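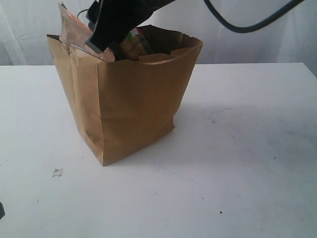
¿Quién debe firmar la lista de comprobación antes de abrir un laboratorio docente al inicio del semestre?

La firma corresponde al decanato de la facultad, previo visto bueno de la dirección del departamento que tenga asignado el espacio. Mientras falte cualquiera de las dos, el laboratorio permanece cerrado a la docencia.

Universidad Zalberg
Facultad de Artes y Ciencias
Lista de inspección de espacios docentes, edificio Zoëga
Revisión de agosto, con observaciones

1. Vías de evacuación
Pasillos de la planta baja despejados: conforme.
Puertas cortafuegos con cierre automático: conforme, salvo la del aula 154.
Observación: la hoja izquierda del aula 154 no completa el cierre. Se ha abierto parte al servicio de mantenimiento y se solicita revisión antes de la primera semana lectiva.

2. Aforo
Cartel de aforo visible en la entrada: conforme.
Salón de actos, 256 plazas: conforme.
Seminario de la segunda planta, 18 plazas: no conforme.
Observación: el seminario dispone de más sillas que plazas autorizadas. El departamento de Filología retirará las sobrantes al almacén y lo comunicará por escrito al decanato.

3. Instalación eléctrica
Cuadros cerrados con llave y rotulados: conforme.
Regletas encadenadas: no se admiten en ningún puesto.
Observación: en el despacho de coordinación de posgrado se halló una regleta conectada a otra. Corregido durante la visita. 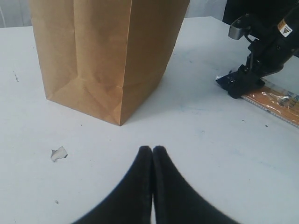
Mesa de trabajo con bolsa de papel marrón y paquete envuelto en plástico.

4. Laboratorios de ciencias
Duchas y lavaojos: conforme, prueba de caudal realizada.
Campanas de extracción: pendiente del certificado de la empresa Gameck.
Fichas de seguridad de los productos: conforme en Química, incompletas en Biología.
Observación: el certificado anterior venció en julio. Las prácticas que requieran campana no podrán programarse hasta que se reciba el nuevo.

5. Extintores y botiquines
Extintores con revisión vigente: conforme al 100 %.
Botiquín de la secretaría: faltan guantes y vendas.
Observación: pedido cursado a través de la plataforma Merkolo, con cargo al presupuesto de la facultad.

6. Accesibilidad
Rampa de la entrada norte: conforme.
Ascensor: conforme.
Aseo adaptado de la primera planta: alarma sin respuesta en conserjería. Se repetirá la prueba en septiembre.

Resultado: apto con reservas. Los puntos 1, 2, 4, 5 y 6 quedan sujetos a nueva visita.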